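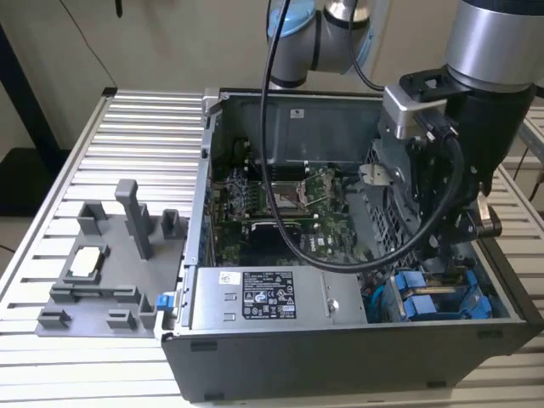
2025-06-20, teardown bench, Prastdale

Tower no. 4 of the Nerside batch. Case on its side, side panel off, interior up. Entry by S. Eskildsen; Alvar Lindholm on the fixture side.

**State at start of notes**

- Socket exposed, retention frame looks open, no CPU seen in it.
- Board in place. Standard green, densely populated.
- PSU in place along the lower side. Thumbscrew on its right portion.
- Blue drive caddies still in the bay, right of the PSU.
- Gray shroud above the board still fitted. White label on it to be transcribed before the part goes in the bin.

The intake sheet lists this unit as "complete". Asked Svend whether the CPU was pulled at Brolesmont before shipping. He thinks so, but their list has only the case numbers. Until he hears back, the CPU line on the sheet stays blank. Do not write "missing", the stock system reads that as a loss and opens a claim.

**Order of removal**

Agreed order for this model, replacing the one on the wall:

1. Caddies
2. PSU
3. Shroud
4. Board

The old order had the shroud first. On tower no. 2 that left the PSU harness pulled tight over the board edge and we bent a header. Caddies first gives room for a hand at the right end of the PSU.

Caddies: press both tabs together, then pull straight. Tower no. 1 lost a tab to a sideways pull. Broken caddies go in plastics, intact ones go in the gray crate for Lund, who can resell them.

PSU: regulatory label has to be readable in the record. Wipe with a dry cloth only. Solvent took the print off one last week and the unit had to be scrapped as unidentified. The small coded sticker left of the label is a separate entry, column F.

**Fixture tray**

Printed tray is at the left of the tower on the slotted table. Alvar reprinted the guide blocks after the first set came out tight. Bore on the new holders measures 4 mm, as drawn. Two things still open:

- The plate creeps along the slots when the tower is pushed against it. Needs a T-nut at the far corner.
- Holder height was set from the old case type. Check against a caddy from this batch before printing more.

Plate flatness not measured. Grímur has the long straightedge and will bring it back from the other room.

**Weights**

Scale checked with the 100 g reference, read 103 g. Zeroed again, same reading. Moved it off the slotted surface onto the stone slab and it read 100 g. All weights for towers 1 to 3 were taken on the slotted table and should be treated as suspect. Þórarinn wants them redone; the PSUs are still on the shelf, the boards have gone.

First reweigh on the slab: PSU from tower no. 3, 1012 g. Old value struck through in the log, initialed.

**To do**

- Svend: CPU question to Brolesmont.
- Alvar: T-nut, holder height.
- Me: reweigh PSUs 1 and 2, new order sheet for the wall.
- Whoever is at the bench next: transcribe the shroud label, both lines if there are two.

Scale stays on the slab from now on. Tape marks show where the feet go.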